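Car break-ins and the glove box: a few tips I don't believe, and some I do

Every December the same advice goes around town about keeping thieves out of parked cars. Most of it sounds sensible until you try it for a winter.

Take the blinking red light. You stick it on the dash and it is supposed to pass for an alarm. I ran one for 18 months in a street with regular break-ins and my car was left alone. So was the one behind it, which had no light and a broken mirror. I draw no conclusion from that, and the people selling them shouldn't either.

Leaving the glove box open to show it's bare gets recommended too. Maybe. Janka Kadlec two doors down did it faithfully and lost a side window anyway, plus a phone cord. The glass cost her $149.

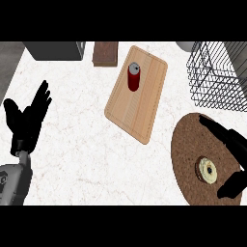

Keys are where I'd spend the effort. A lot of thefts start with a spare that was easy to find, and a hook beside the front door is easy to find. So is the kitchen counter. A white marble top with a little pinkish-brown veining looks very nice, and a black key fob shows up on it from the porch if your blinds are open. Put the keys in a drawer at the back of the house, every night, and do it before you sit down.

Metal tins for keyless fobs: test yours. Put the fob in, close the lid, stand next to the car and pull the handle. If it opens, the tin is for cookies. Try the spare as well.

Write down the serial numbers of any tools you carry in the trunk. Ataberk Eren engraved his and got a drill back, though it took 17 weeks and several phone calls – I'd still call that the exception.

Stickers warning of cameras you don't own: skip them. Lock the doors and check the handle by hand.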